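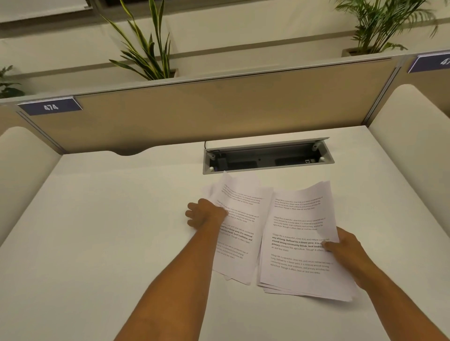

Topic 7: Allocating seats from votes

Reading: chapter 7 of the course pack, sections on divisor methods only. The section on open lists is not examinable.

1. Terms

Votes cast are not the same as formal votes. All formulas below use formal votes. District magnitude (M) is the number of seats filled in one district. A threshold is the share of the vote a party must reach before it enters the allocation; an effective threshold exists even where the statute sets none, and it falls as M rises.

2. Quotas

Hare quota: V / M
Droop quota: V / (M + 1), fractions dropped, plus 1

Work the Droop quota before the Hare quota in the tutorial sheet. With V = 1000 and M = 4, the Hare quota is 250 and the Droop quota is 201.

3. Worked case: the district of Louro

Four parties contest four seats. Formal votes total 1000.

Cullus 420
Dalteck 310
Ellex 195
Independents' list 75

Largest remainder, Hare quota (250):
Cullus takes one seat, remainder 170. Dalteck takes one seat, remainder 60. Ellex has remainder 195 and the Independents' list 75. The two seats left over go to Ellex and Cullus. Result: 2, 1, 1, 0.

D'Hondt (divisors 1, 2, 3 ...):
Cullus 420, 210, 140
Dalteck 310, 155
Ellex 195, 97.5
Independents' list 75
The four highest quotients are 420, 310, 210 and 195. Result: 2, 1, 1, 0.

The two methods agree at M = 4. They part company at M = 7. D'Hondt gives 3, 3, 1, 0, the seventh quotient being Dalteck's third, 103.3. Largest remainder gives 3, 2, 1, 1 – check this yourself with a Hare quota of 142.86.

4. Common errors

Rounding the Hare quota before computing remainders.
Applying a threshold to seats instead of votes.
Treating an exhausted preferential ballot as informal. It was formal when admitted to the count and stays in the Droop denominator.

5. For the tutorial

Repeat section 3 using Sainte-Laguë divisors (1, 3, 5 ...) at M = 4 and M = 7. Show all quotients. Then state which party, if any, would gain from a 10 per cent threshold under each method.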